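How a Town Buys a Robot

A robot costs a lot, so people plan before they buy one. The school kitchen in Vukville wanted help putting dishes in racks. Stefaniia Bondarchuk runs the kitchen, and she started by writing down the jobs a robot would have to do.

Her first list was short: hold a plate, hold a tray, reach the dish rack. Then she thought about how many arms to ask for. Two arms cost more than one, but they can work from both sides of a rack.

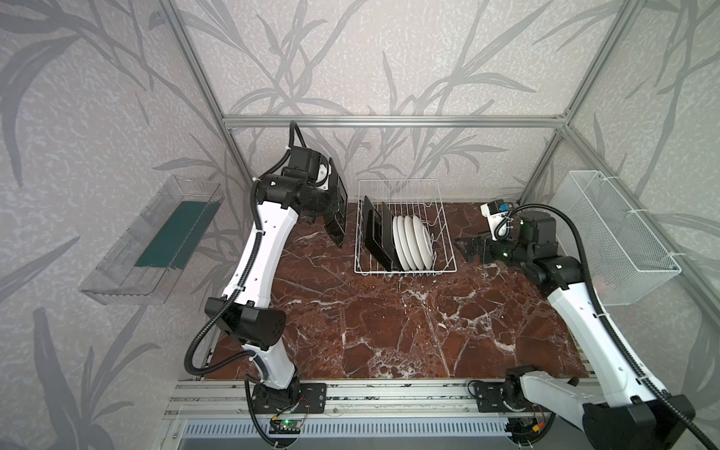
Next comes the budget. A budget is a plan for spending money. The arms are the biggest part, but there are smaller things to pay for too. Stefaniia's list had a dish rack for $164, spare gripper fingers for $585, and $600 for a person to teach the staff how to use everything.

Grippers need extra thought. A gripper is the robot's hand. Some are wide and some are narrow, and a plate is thin and smooth. Buyers ask to see the gripper the robot will use.
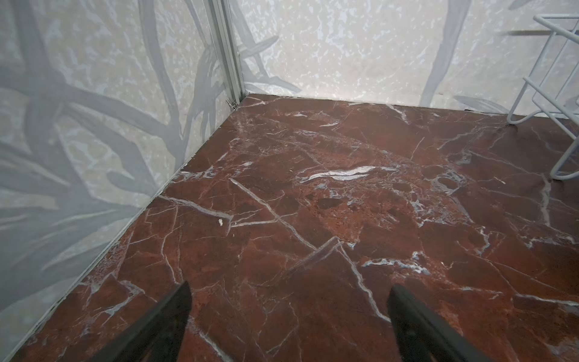
Two gripper fingers, with part of a white wire rack in the corner.

Yaroslav Demchenko works for Seteck, a company that sells robot parts. He tells buyers to bring their own dishes when they come to look. A tray from one kitchen may be bigger than a tray from another.

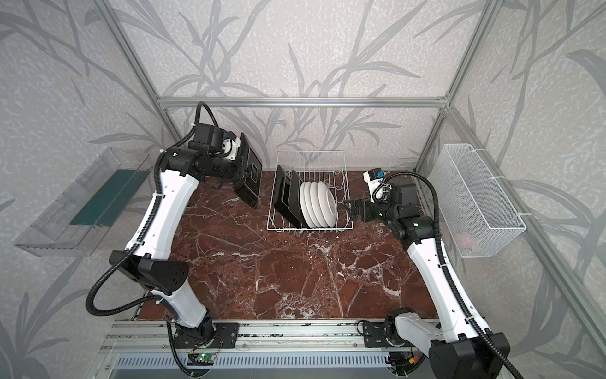
Buyers also measure the room. The robot needs a strong table, a place to plug in, and space for the arms to swing. Stefaniia measured her kitchen on Thursday and found that one cupboard would have to move. She added that to the budget.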